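Teaching by hand, month two

I said in July that I would write up how the teaching work was going, and then I didn't, so this covers more ground than it should.

The short version is that we are still recording picks. One person drives the arm remotely, the arm reaches into a bin, takes something out, and sets it down in the next bin. We save the whole motion along with the camera footage. Then we reset and go again. The project is called Rikach, and my part of it is the driving and the bookkeeping that goes with it.

We started out doing it the other way, with hands on the arm. You put it in the soft mode, hold it near the wrist, and walk it through the motion. I liked that at first. You can feel when you are close to a joint limit, and there is no delay to get used to. The trouble was my own arms and sleeves, which ended up in every recording. The motions were also slower and heavier than they needed to be, and after an hour of it my shoulder hurt.

So we moved to the remote setup, which runs on a controller we got from Trornumeo. It took me 17 tries to get a clean pick with it. I wrote that number on the wall because I was annoyed. The next afternoon I was down to two or three tries per pick, and now I mostly get it on the first one. What changed was where I looked. I had been watching the arm. You have to watch the fingers and let the arm do what it does.

My target is 80 good recordings per session. The best session so far ended at 66. A good recording means one smooth approach, one close, one lift, and a release that isn't a drop. If I hesitate over the item for a few seconds, I throw it out. Gidey, the software that does the training, will learn the hesitation along with everything else. We found that out with an early batch, where the arm would go down, stop just short of the item, and hang there as if it had forgotten something. I recognized it right away. It was me, trying to decide which side to grab.

I went back through that batch and cut 27 recordings. It was a dull evening but the next round of training was better for it.
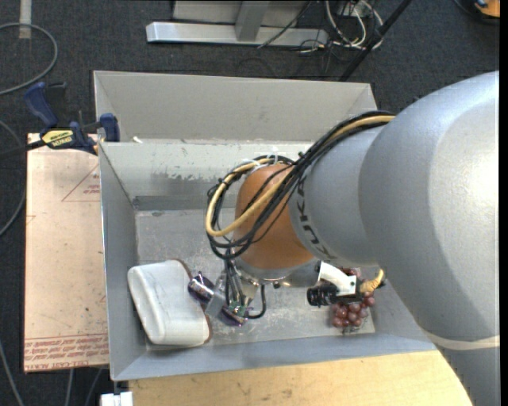
Cables are the thing I think about most while driving, more than I think about the grip. Every turn of the wrist has to be one the wiring can follow, and there is no feeling for that through a controller. On the KUKA the black bundle comes down over the orange wrist with one tan-yellow cable making its own wide loop, so I rotate slowly and go back the way I came. Grapes are the item that makes this hard, and a bunch in the corner of the bin is worse – you want to tilt to get at it, and tilting uses up the slack.

I have started recording those corner picks first, while I am fresh. Boxes and other stiff things can wait until late in the session.

Next month the people at Fleltasholm want to try having two drivers trade off on the same items, to see if mixed styles help or hurt. I drive slower than most, so I expect to hear about it. Before then I need to rename all the old files, which are still sorted by a system I made up on the first morning and no longer understand.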